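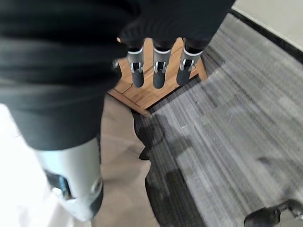 Coltum will not buy a humanoid robot in its next budget year, and it is publishing its reasons so that other small firms can check them against their own quotes. The company, which fits out and services rented offices in Vindolstead, set aside money in November to look at machines for light handling work. It has now decided to spend part of that money on testing and leave the rest unspent. A large share of the debate came down to hands. A hand with three jointed metal knuckles in a row, black fingertips and a fabric sleeve over the arm above it looks ready for work, and a sales sheet will usually treat it that way. Coltum's buyers wanted to know what each finger costs to replace, who is allowed to replace it, and how long the machine stands idle in the meantime. Two of the three suppliers they asked had no written answer.

"We were shown a purchase price and a payback date," said Margareta Ilie, head of purchasing at Coltum. "The payback date assumed the robot would work every hour we were open. Our delivery van doesn't do that, and we understand the van."

The review, dated 12 Dec 2024, covers quotes for buying, leasing and paying by the hour. Coltum found that the lowest quote left out spare hands, sleeve replacement, floor surveys and staff training. Once those were added, it was no longer the lowest. The firm is not naming the suppliers, all of whom were told their figures would be kept private.

Floors turned out to be a budget line of their own. Coltum's sites mix hard flooring and carpet, often in the same room, and the quotes differed on who pays if a machine that was tested on one has trouble on the other. One draft contract put the whole cost on the customer.

Coltum will instead pay for a trial of 300 working hours through Tufa, a local equipment leasing company, with a 30-day exit clause. The trial will be limited to moving and placing small items at low heights. Staff time spent watching, resetting or helping the machine will be logged and charged to the trial at full wage cost.

"People leave the helper out of the sums," said Ketill Eyvindsson, operations manager. "If one of my crew has to stand next to it, I have one robot and one person doing a job that used to need one person. I would like to be proved wrong – but I want it on a time sheet."

Tufa said it accepted the terms after some discussion. "They asked for more paperwork than most customers," said Yufang Mao, who manages leasing contracts there. "Some of it we should probably have had already."

Coltum expects to decide on any further spending nine months after the trial starts. It has made no promise to buy and has reserved no production slot. A copy of the cost worksheet used in the review, including the blank lines for hand repairs and supervision, is available to other firms on request.

Press contact: Tomos Trevor, Coltum, Vindolstead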